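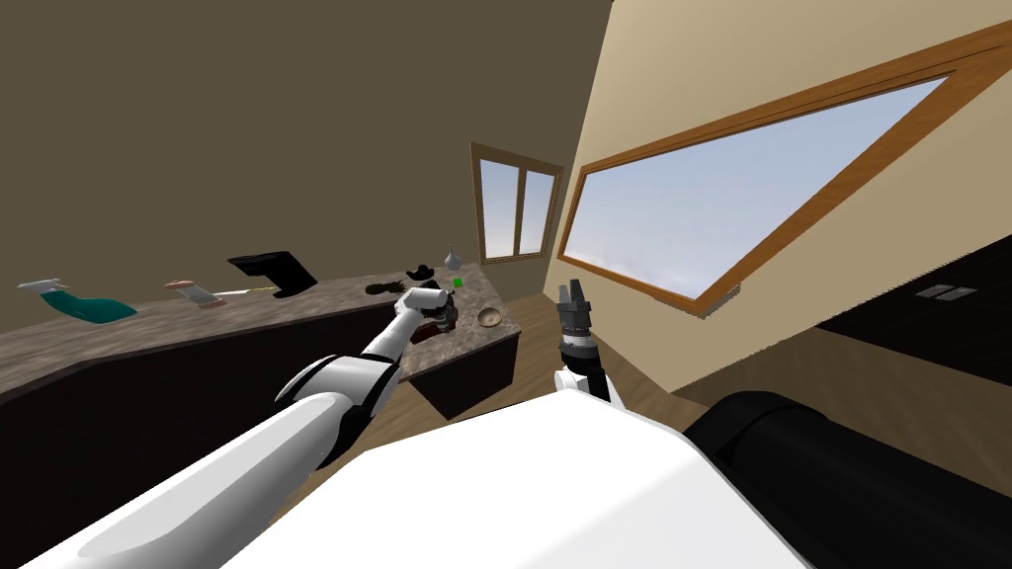 Veerle Wuyts

Cahier de labo, téléopération en simulation, tâche « cuisine »
Juin 2019

Reprise des démonstrations à distance dans la cuisine simulée. Tout passe par Kuvau pour le rendu et par Grirnero pour la lecture des manettes. Le bras gauche fait le travail, le droit reste en attente, pince vers le haut, à côté du retour du plan de travail. Je ne l'ai pas affecté à une manette.

Tâche du jour : amener la pince gauche au-dessus du retour, saisir un petit objet, le poser au bon endroit, se retirer. Les objets changent d'une scène à l'autre, le bol et le petit cube vert restent.

Réglages au départ :
- gain de translation de la manette gauche à 5, repris de la session précédente ;
- filtre sur l'orientation du poignet activé ;
- enregistrement déclenché à la pédale, pas au bouton (le bouton fait bouger la main) ;
- identifiant de la première démo : 156.

Avec le gain à 5, l'approche est rapide mais la descente est mauvaise. La pince dépasse, je corrige, elle repart dans l'autre sens. Le modèle apprendra cette hésitation si on la lui donne, donc j'ai jeté les premiers essais. Passé le gain à 2. Plus lent pour traverser le plan de travail, beaucoup plus propre dans les derniers centimètres.

Le point de vue incliné gêne toujours. Le plan de travail part en biais, et mon réflexe est de pousser la manette selon ce que je vois à l'écran alors que le repère est celui de la base du robot. Au bout d'un moment on s'y fait. À prévoir pour les nouveaux opérateurs : quelques essais non enregistrés avant de commencer.

Deuxième scène, avec la planche brun foncé sur le retour. J'arrête la pince juste au-dessus, je vérifie l'orientation, puis je descends. 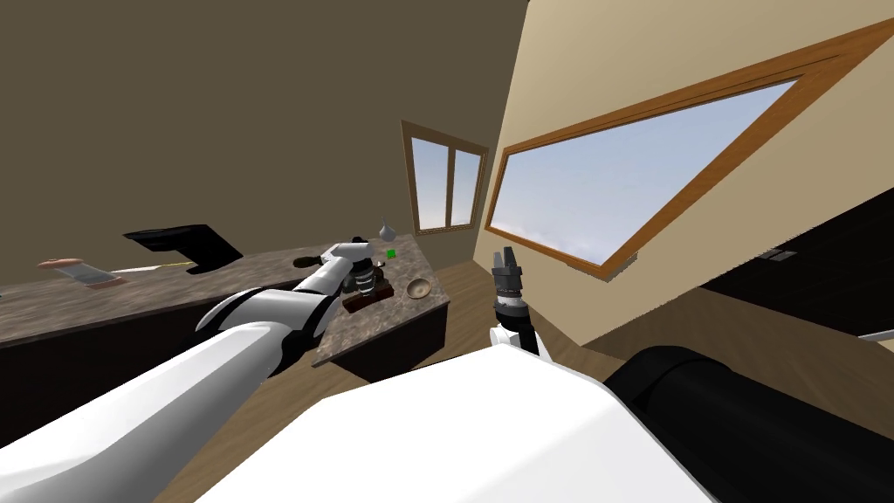 Ineke Vermeulen trouve que cet arrêt est trop marqué : selon elle, une pause aussi nette finit par apprendre au robot à attendre, et il vaut mieux ralentir sans s'immobiliser. Elle a eu le problème avec Fallahi, où la politique restait figée au-dessus de l'objet. Je veux bien essayer. Seuil proposé : couper à l'export toute immobilité de plus de 800 ms et comparer avec les mêmes démos non coupées.

Fait un script rapide pour la coupe. Il traite la pose et l'état de la pince, pas encore les images, donc pour l'instant les deux flux se décalent après la première coupe. À corriger avant de lancer quoi que ce soit.

Autre souci, la fermeture de la pince. La gâchette envoie une valeur continue mais l'export Ulitz la convertit en ouvert / fermé. Une fermeture progressive devient un saut, parfois placé trop tôt. Gardé la valeur brute dans une colonne à part en attendant.

Troisième scène, avec le bocal et la bouteille sur leur support en bois, au bord du retour. Moins de place pour la pince. J'arrive par le dessus, poignet redressé dès le survol du plan de travail, sans toucher à l'orientation pendant la descente.

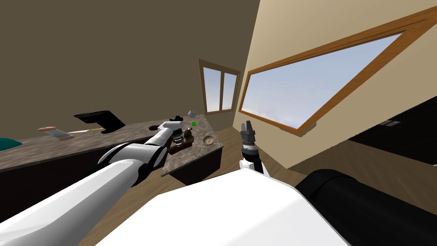
À faire

- recaler les images sur les poses après la coupe ;
- refaire la deuxième scène sans l'arrêt, gain à 2 ;
- demander à Ineke ses réglages de filtre pour Fallahi ;
- noter le gain dans les métadonnées de chaque démo, pour l'instant il n'est que dans ce cahier ;
- bras droit : décider en juillet si on l'utilise pour tenir le bol ou si on le retire de l'espace d'action.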